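Ticket: Compra de equipo para la segunda celda de clasificación
Estado: Abierto, a la espera de presupuesto
Prioridad: Media
Solicitante: Stojan Shehu
Asignado a: Ljubica Kneževič

Miércoles, 9:40
El presupuesto de Kokard para el segundo brazo ha caducado y hay que pedirlo otra vez. La oferta anterior incluía el brazo y la controladora, pero no la mesa perforada ni la formación. El límite de esta partida es de 3000 euros para accesorios; el brazo va por inversión y no cuenta aquí.

Miércoles, 11:15
Revisado lo que hace falta para repetir el montaje de la primera celda. Las pruebas de empuje se hacen con una varilla de punta redondeada y bloques de colores sobre un tablero de madera, sin pinza. Propongo dejar la pinza de Mondside para el año que viene – son unos 1000 euros que ahora no usaríamos. 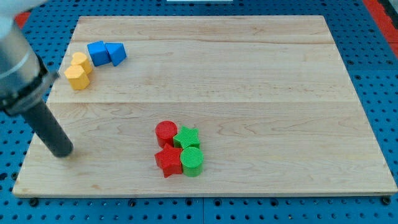 Ljubica: De acuerdo con aplazar la pinza, pero pedid ya el cable y la brida. Perić da 12 semanas de plazo y si esperamos a octubre no llegamos. ¿La varilla de repuesto sale de esta partida o de consumibles?

Miércoles, 12:30
De consumibles. Pido dos, más un juego de bloques igual al actual. El tablero lo cortamos en el taller.

Miércoles, 16:05
Respuesta de Kokard: mantienen el precio del brazo, suben el transporte. Distoneck ofrece la misma mesa con entrega en nueve semanas, pero los agujeros llevan otro paso y nuestras fijaciones no encajarían – descartado salvo que vendan placa adaptadora. Les he escrito.

Pendiente:
Confirmar el plazo de la brida con Perić
Respuesta de Distoneck sobre la placa
Firma de Ljubica en la hoja de gastos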